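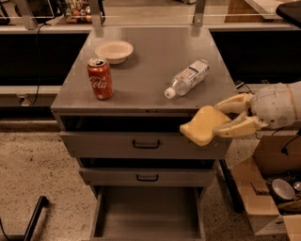
Can, bottle and bowl on a metal cabinet.

Can a march be moved after the notice has gone in?

Our residents' movement in Tarberg has given notice of a march against the closure of the Plerlow clinic. The route is 4 km and ends outside the council offices. The council now says the last stretch is shut for roadworks until July. Do we send a fresh notice, or is a change to the old one enough? We have 598 signatures on the petition and would like to hand it in on the same day.

Diltudum

Sheena Matheson
A change is enough if the date, start time and organiser stay the same. Quote the reference on your receipt, list the streets dropped and the streets added, and attach a map. It must reach the public order desk 12 days before the march. If the end point moves to another district, the desk treats it as a new event and the full 20 days apply. The petition is a separate matter. It goes to the clerk, who stamps a copy for you. Ask for the stamp at the counter, as it is not posted on later.

Ermanno Fontana
Agree with most of that. Check who owns the new end point, though. The square by the bus station belongs to the transport company and the desk can't approve it. We had a rally turned away there.

Su
just stand on the pavement, you don't need notice for that

Sheena Matheson
Su, that covers a standing protest only. Once the group walks in the road it is a march under the local rules.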